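4.2 Waiting as a Resource: The Staging of Regional Press Events

Students of the press conference tend to begin with the first question. Our field notes suggest starting several hours earlier, in the corridor. At the governor's annual question session in Lornik, held on 18th July, accredited reporters were asked to arrive at eight in the morning for an event listed as starting at eleven. It started at ten past one. By then the tea had run out, two extension cords had become the property of whoever was sitting nearest to them, and the room had sorted itself into a seating plan that the press office later described to us as spontaneous.

We treat this waiting time as part of the event. Pietrzak's earlier study of council briefings in Clastham made a similar case for smaller rooms, where the delay was shorter and the biscuits were better. Her argument was that a late start tells reporters whose time is being spent. We agree, but would add that it also does practical work. A reporter who has waited five hours needs a story, and will be inclined to find one in whatever is eventually said. Several of our interviewees put this more bluntly. One, a wire correspondent with long service in the region, told us that after lunch he would have filed on the governor's tie.

The Lornik session produced 84 questions. We coded each by topic, by the outlet of the person asking, and by whether the answer had anything to do with it. The last of these proved the hardest to settle between coders. An answer about road repair given to a question about a hospital closure may be an evasion, or it may be a sincere belief that the road leads to the hospital. Where the coders disagreed, the first author (Dorota Pietrzak) made the final call, a method she acknowledges to be less democratic than the system under study claims to be.

Of the 84 questions, 26 touched on whether the governor would seek another term. None received an answer that could be quoted as a yes or a no, and every one of them received an answer that was quoted. The wording drifted over the afternoon. Early replies spoke of "work still to be done," which most outlets reported as a hint that he would stay. Later replies spoke of "the people who will carry it on," which the same outlets reported as a hint that he would go. By early evening, the Fokov bureau had filed both stories and was waiting to see which would be needed.

The order of questioners deserves a closer look than it usually gets. Microphones were passed by four young aides who said they were choosing hands at random. If so, chance was kind to the front two rows, where the state broadcaster and the regional dailies were seated. Reporters from independent outlets had mostly been placed behind the camera platform, a position with a fine view of tripods. Liepiņa, whose notes from the October session we were allowed to consult, records an identical arrangement, down to the platform. She also records a reporter who stood on her chair for most of an hour and was finally called on to ask about youth sport.

Transcripts present their own problem. The official version was posted on the regional website that night and replaced the next morning with a tidier one. We compared the two against our own recordings. The second version lost 3860 words, most of them harmless: greetings, coughs turned into ellipses, a long exchange about a faulty microphone. A smaller part was less harmless. The governor's remark that mayors are "like weather, you dress for them" did not survive the night, and neither did the laughter after it, which had been marked in the first version and which our recording suggests was brief. All counts in this section are taken from our own audio. 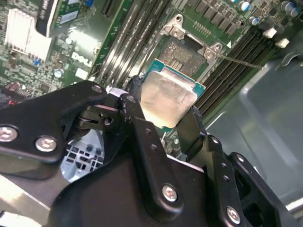 Figure 3.

The tidied transcript then became the source for most of the coverage that followed. We collected 50 articles published in the week after the session, and in nearly all of them the quotations match the second version, including three cases where the reporter had been in the room and had presumably heard the first. We do not read this as timidity alone. An official transcript is already typed, and a reporter filing at midnight after a day on a folding chair has good reason to value typing. The effect, however, is that the record of the event was settled by the one participant who had not been obliged to wait for it.

What reporters themselves made of the day was mixed. Those who had traveled farthest were the most forgiving, perhaps because their editors had paid for the train. Local reporters were harder to impress. Several had attended every session since the format was introduced and spoke of it much as people speak of a relative's wedding, with the speeches too long and attendance not really optional. When we asked whether they would come again, all of them said yes, and one wanted to know whether we had heard anything about the seating.

The next section turns to the broadcast version, which ran shorter and in a different order.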